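Workshop notebook, paper bench
August 27, 2021

Work on the Leone piece (anniversary text, quilled border, lettering by Orysia). Third entry on this job. Notes mostly for Lev, who takes over the bench while I'm away, and for me when I come back to it.
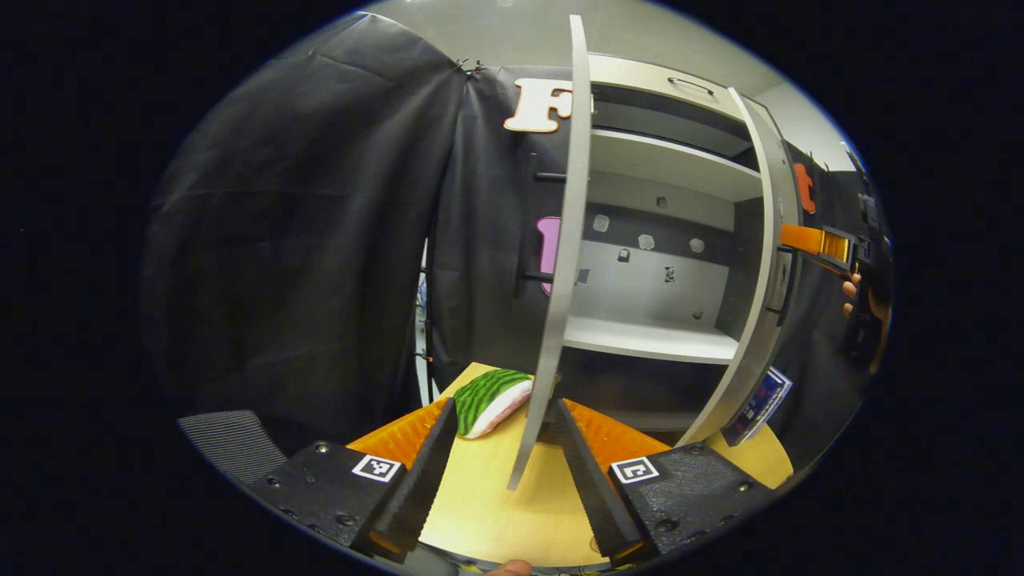
Where the piece stands

Backing sheet is cut and flattened. Orysia finished the lettering on it and dropped it off flat between two boards. Black ink for the main text, dark green for the two names. She left the margin I asked for on three sides, but the bottom margin is tighter than on my drawing because the signature lines needed more room. I'm not asking her to redo it. The border gets adjusted to fit.

The border is a vine that starts under the left signature, goes up the side, crosses the top and comes down the right. Leaves are teardrops and marquises, flowers are fringed centers with loose coils around them. The original drawing had the vine closing along the bottom too. With the tighter margin it won't close without crowding the signatures, so I left a gap in the middle and ended both tips in a small open scroll. Sent the clients a pencil sketch of that and they said yes.

Strip count

Did the count properly this time, because on the Bodness job I ran out of one green with a corner left to do and the new pack was a different shade.

Full border as drawn now: 1,471 strips. That includes the half-length ones for the small leaves, counted as one each because I cut them from their own pack. Roughly 1,000 of those are greens. The rest is cream, rust and the dull gold.

All of the green for this job is from the same delivery. Do not mix in anything from the old box, even if it looks right under the lamp. It looked right under the lamp last time too.

Glue tests

Orysia's green ink worries me. It sits on top of the paper more than the black does. I took the spare sheet she sent with practice lettering on it and tried three things.

First, the usual white glue, thinned, applied with the needle bottle. Put a coil down right next to a green letter, as close as the tightest spot in the border. No movement in the ink. Fine.

Second, same glue straight onto the green ink. The ink lifted a little at the edge and tinted the glue. Not usable, and it shows. None of the coils in the design sit on the lettering, but the left tip of the vine comes close to the descender on the first name. Keep clear of it. If a coil slips there, lift it off dry with tweezers and leave the ink alone. Don't wipe.

Third, the gel adhesive Radymyr gave me from the Mostix order. Holds well and does not spread, but it dries with a shine. On the cream strips you can see it from the side. I'd use it only under the flower centers, where the fringe hides it.

Going with the thinned white glue everywhere except the flower centers.

The tight corner

Top right corner took most of the morning. The vine turns there and I had drawn it as one continuous strip standing on edge, bent around the corner. On the practice board it kept springing open at the bend. Tried scoring the strip lightly at the turn, which made a visible kink. Tried dampening it, which made the edge fuzzy.

What worked was making the turn from two strips laid side by side and glued along their length before bending. The double strip holds the curve by itself if you wrap it around the handle of the small brush and leave it there while the glue sets. It comes off slightly more curved than needed and relaxes to the right shape. The stem is thicker there than on the straight run, so I thinned it back to one strip under the first leaf, where the join doesn't show.

Did the top left corner the same way so they match.

Lev, if you need to redo either one, the brush handle is the right size. The dowel in the jar is too big.

Fringed flowers

The fringing is slower than I planned. I cut it by hand because the fringing tool chews this paper (it's softer than what we used last year). For the large flowers, cut to about two thirds of the width of the strip and no further. Past that the strip tears when it's rolled.

Roll with the uncut edge toward you, glue the tail, let it dry completely, then open the fringe with a thumb. I opened a few of them too early and they came apart from the middle. Those are in the scrap tray and can be used for practice.

Rust centers inside cream petals on the sides, gold centers inside rust petals along the top. I had it the other way around in the first color sketch. Ignore that sketch. The one pinned to the board with the correction in red pencil is current.

Color notes

The Darkance gold is darker than the chip. On its own it reads almost brown. Next to the rust it picks up and looks like gold again, which is another reason for putting the gold centers along the top, inside the rust. I would not use it beside the cream. Pylyp wants to try it for the initials on his own panel, and I told him to lay some strips out first and look at them by the window.

The lighter green fades. I left a strip taped to the window frame with half of it covered, and the open half is noticeably paler. The clients know the piece has to hang out of direct sun, but I'm writing it on the back of the frame too. For the next job I'd like to find a different light green. Radymyr has sample strips from another maker and will bring them in.

Assembly order

This is the order I've settled on. I changed it twice, so go by this and not by what's written in the earlier entry.

Stems first, all the way around, starting from the two bottom tips and meeting at the top center. The meeting point is under the big flower, so it doesn't have to be clean.

Then the large flowers, dry, to check the spacing. Move them around until they sit right, mark them with a pencil dot, glue.

Leaves next, working from each flower outward. Vary the angle a bit. When I did them all at the same angle on the practice board it looked like a fern.

Small coils and the loose scrolls last, to fill. Stop early. I have overfilled the last few borders and had to pull pieces off.

Keep the cover sheet over the lettering the whole time. It is cut with a window on each side so you can slide it and work on one edge. Don't tape it to the backing, even with the weak tape. Use the small weights.

Framing

Talked to the framer about depth. The tallest piece is the big flower at top center, and with its petals opened it stands higher than what our usual spacers allow. Options were a deeper frame or a flatter flower. The clients have already picked the molding, and it comes in a deeper version, so we're going with that. It adds to the price. I told them and they agreed by email.

The glass must not touch the petals. After the last time I want to see it in the frame before it's sealed, so whoever picks it up should look along the glass from the side before signing for it.

The framer needs the finished size of the backing, and I gave him the original drawing. The backing hasn't changed, only the margin inside it, so that measurement is still good.

Left to do

Stems are down on the left side and across the top, both corners included. Right side is not started. The right stem is cut and lying in the flat tray under the drawing.

Large flowers are all rolled. Three still need opening, and they need to dry overnight first.

Leaves: the left side is made and sorted by size. The top and right are not made yet. This is the bulk of what's left and it can be done away from the bench.

Ask Orysia if she has any of the green ink left over, in case of a touch-up. She mixed it herself and I don't want to find out in November that there isn't any.

Questions I haven't settled

Whether to seal the quilling. I usually don't. The clients asked about dust, but it will be behind glass, and the matte spray darkened the rust on my test strip. Leaning toward leaving it bare.

Whether the two open scrolls at the bottom should mirror each other or run the same way. Mirrored is in the sketch. I laid both out with spare strips, and the mirrored pair looks stiffer but sits better with the signature lines. Lukian prefers them running the same way. Leave the tips off for now and I'll decide when the leaves are down.

Glue bottle needle was clogged again at the end of the day. Soaked it in warm water and left a pin in it. Spare needles need to go on the next order, the fine ones.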